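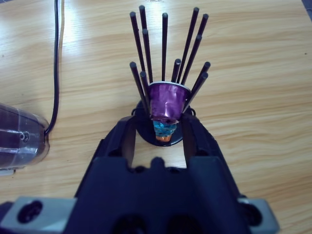

Home Projects Reports Contact

Clellero Oral History Project: October update for the Amarasinghe Fund

Hi all, it's been a good month! We've now recorded 81 former cannery workers, and 70 of those interviews are typed up and checked. Chie Sakamoto has been tracking down the old shift names (there were more than I ever guessed), and the glossary keeps growing.
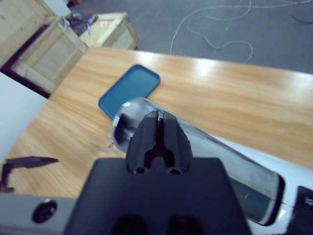 Nusrat Jayawardena wrote back that the transcripts should keep the dialect spellings, even where they slow a reader down. I'm with her on that, so we're redoing the early batch to match.

The library in Tusurero has offered us shelf space for up to 600 pages of printed copies, which made my week.
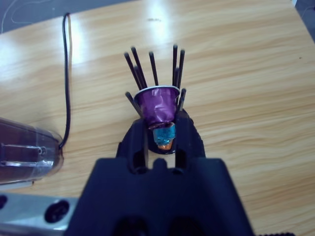
Do we need more money for the printing? The current grant covers it, as long as we stick with black and white.

Still to do: two families haven't sent their consent forms back, and the audio from the net loft has a nasty hum that Tobiloba Olatunji is trying to clean up.

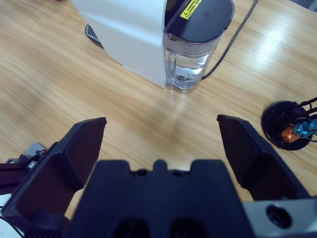
Water tank and dark lid, October.

The next batch of transcripts goes to Alasdair Moffat for proofreading.

Get our newsletter: enter your email
Contact | © Clellero Oral History Project | Back to top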